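Prakbridge Short Course in Robot Learning
Notes for Session 2: Gathering Good Examples
Handout version 7/2/24

Last time we talked about what a policy is and why it can only be as good as the examples we feed it. Today is the practical half, and I will admit it is the half I enjoy most, so please forgive me if I wander a little.

We collect with a pair of hand-held grippers, one for each hand, and each carries its own camera. You do the chore yourself, with the same kind of fingers the robot will have, and the camera keeps what the fingers "saw." The Wendix readings from June cover the other common way, steering a robot arm from a distance. It's a fine method, but slow to learn, and I would like everybody collecting by the end of the afternoon!

Our first chore is picking single chopsticks out of a holder and laying them down on a towel. It sounds like nothing at all. Try it, though – long thin sticks lean on each other, they cross near the rim, and the one you want is very often pinned by the one you don't.

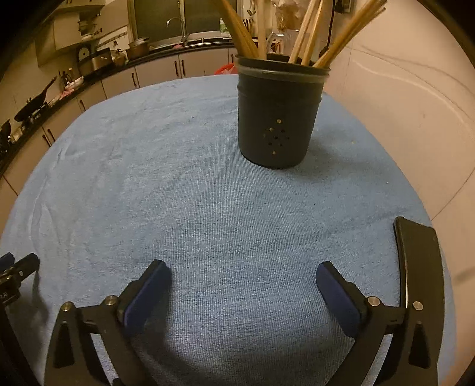
Figure 1. Wrist camera view, chopstick task: both grippers in view, jaws of the right one open over the towel.

Look at how the sticks fan out in Figure 1. A learner that has only ever met one arrangement will reach for that arrangement forever, bless it. So between takes, give the holder a turn, stir the sticks, and move it somewhere else on the table. Change the starting place of your hands too.

A few habits that I ask everyone to pick up:

Start each take with the jaws open and the holder in view.
Move at an easy, steady pace. Slower than dinner, faster than surgery.
If you miss a stick, go back and try again in the same take. Recoveries are worth having, and we label them as such.
Drop the take if you bump the camera.

Leave the room as it is. A real kitchen has pots and cords and bags in it, and the learner needs to meet them sooner or later.

As for how much is enough, my own rule for a small task is 200 clean takes before the first training run, and some 400 if the holder will be moving about. In the Skonen set, which you'll load in the lab, 56 takes were held back for testing. Please don't train on those, however tempting it gets.

Before next session, read the Rajan notes on labeling and bring two takes of your own, one you are proud of and one you aren't.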